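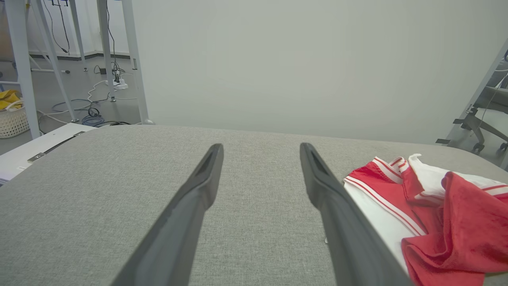
When I moved to Bruromwood I knew my landlord and the woman at the bakery, and that was all. In December I saw a paper on the library door: the Lorkau meal round was looking for people who could carry boxes up stairs. I can carry boxes, so I wrote to them.

We meet at the old school kitchen at 4 and the round takes until six, or a bit later when the lift in Backlund House is broken. My list has 18 doors. At first I was afraid of my English on the doorstep, but most people want to speak about their knees or the weather, and for this I have enough words.

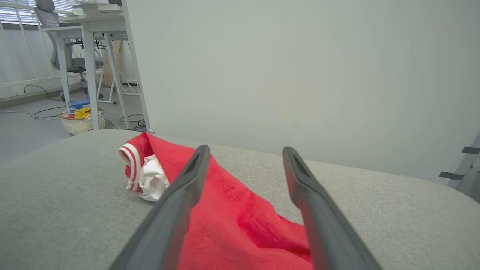
The money part is also interesting for me. Last winter the group collected £2719, and £1325 of it went to a second-hand fridge and its repair. I thought it was too much for an old fridge — now I have seen how full it is before the round, and I have changed my mind.

One gentleman always gives me back the box washed and dried, with a mint inside. I don't like mint, but I eat it on the stairs.

Next month we start also in Drerkano, on the other side of the river. They need two drivers. I still have no licence here, so I will stay with my stairs.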